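Delluvmont, November 21, 2024 - Flerklow, a supplier of billing and meter-reading services to small water utilities, has completed the move of the Delluvmont water district to its hosted billing platform. The change covers 53 service routes and replaces software in use by the district for 9 years.

Account numbers and due dates stay the same. Bills now show daily use for the past 2 billing periods, and customers may choose paper or electronic delivery. Meter data is stored at the district office and copied each night to a second site run by Asanus.

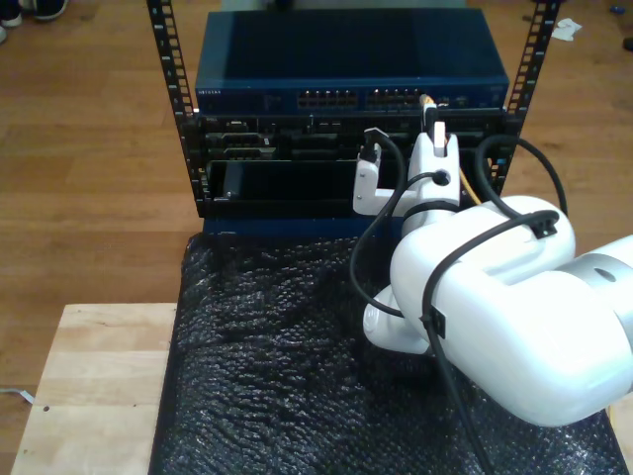

Rack-mounted network switch and server chassis.

"The old system could not handle mid-cycle rate changes without manual entry," said Zoltán Halász, operations manager at Flerklow. "The new one applies both rates to the same bill and lists them on separate lines."

Parallel billing began in April. Dudás, an accounting firm, compared 900 bills from both systems before the final switch - the remaining differences were due to rounding and have been corrected.

Billing questions should be sent to the district office in writing, with the account number included.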